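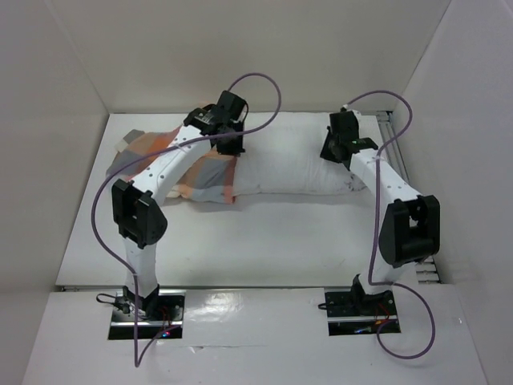

## Karketti Skadova: the small roadster we've been waiting for

The first Karketti left the workshop in 1956, and the family has been building light, open two-seaters on and off ever since. The new Skadova is the nicest thing they've made in years, and we're so pleased to have it on our pages!

It is small. Park it next to almost any modern sports car and it looks like something from another age, with its short tail, round lamps and a bonnet you can see both corners of from the driver's seat. Only 100 are being made, and the first cars reach their owners in March.

### Engine and gearbox

A 3 cylinder petrol engine sits up front, driving the rear wheels through a manual gearbox (yes, a proper one, with a lovely cold metal knob). There is no automatic and there won't be one. Damián Durán set up the suspension, and he has kept it soft enough for broken country lanes, so you can hurry along without having your teeth rattled out.

### Inside

- Cloth or leather seats, both heated
- Plain round dials, made by Yáñez
- A small screen that folds away when you don't want it
- Wind-up windows
- A hood you can put up by hand from the driver's seat

The boot takes two soft bags, or one hard case if you're stubborn about it. Tall drivers should ask for the lower seat rails, which cost nothing extra but have to be ordered with the car.

### Colours

Cream, dark green, brick red and a pale blue that Mylene Sarmiento mixed for the show car. The blue was meant to be a one-off, but so many people asked for it that it's now on the list. Wheels come in silver or body colour.

### Ordering

Allow about 30 weeks from deposit to delivery. Right-hand drive is offered at no extra charge. For a test drive or a set of paint samples, ask for Valentina Ulloa at the Curnidov showroom.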